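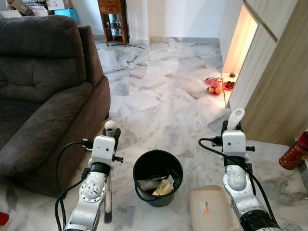 Why does the left gripper let the brush turn in its grip when the bristles press on the floor?
The handle is slender and the fingers are set for flat-sided objects, so any sideways load on the bristles rolls it. Raise the closing force first, then lower the sweep height in small steps until the bristles only just touch.

Ticket 168 - Sweeping task, Mamevar student robotics project
Opened by: Imke Rieger
Date opened: 9/5/20
Status: open, waiting on retest

Problem as reported
The sweep routine runs through, but small pieces stay in front of the dustpan lip. On longer strokes the brush head ends up at an angle and pushes rubbish past the pan. Same result with the Cikby control script, old and new version.

Steps tried
1. Restarted both arms and homed them. No change.
2. Checked the closing force on the left side. It was at 300, which is the value we used for the cups task in July. Changed to 996. The handle slips less but still turns on the second stroke.
3. Slowed the stroke by half. Better with paper, no better with anything that rolls.
4. Swapped the order so the pan goes down before the brush moves. Keep this change. The old order let the brush knock the pan.
5. Looked at the cable on the left wrist. It pulls when the arm reaches across, so the slack needs retying. Not done yet.

Notes on the floor
Polished marble gives the pan very little to hold on to. It slides back when the brush meets it. The practice floor at Tukorstead was carpet tile and we never saw this there, so the old pan position can't be trusted. Jacobus suggested tilting the pan forward a little so the lip stays down. I have put a tilt value in the settings file but left it switched off until somebody can stand by the stop button.

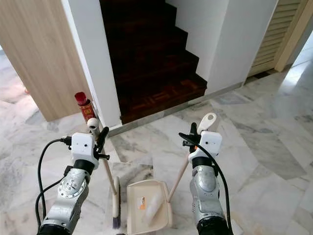 Visitación Arrieta replied that the pan arm should be looked at before anyone touches the brush again. Her runs log 4,000 position samples each, and in the bad ones the right wrist gives way first and the brush follows it. She asked for the stiffness on that side to be raised and for one change at a time, with the log saved under the ticket number.

Reply from Imke Rieger
Fine with me. I'll put the closing force back to 300 for the first run so we have something to compare with, then go to 996. The tilt stays off for both.

To do
- Retie left cable (Orest)
- Raise right wrist stiffness, save log (Visitación)
- Wrap the brush handle with rubber tape if it still turns - check the competition rules first, Hryhorii has the printout
- Update the settings file on the club drive, the copy there is still the Tukorstead one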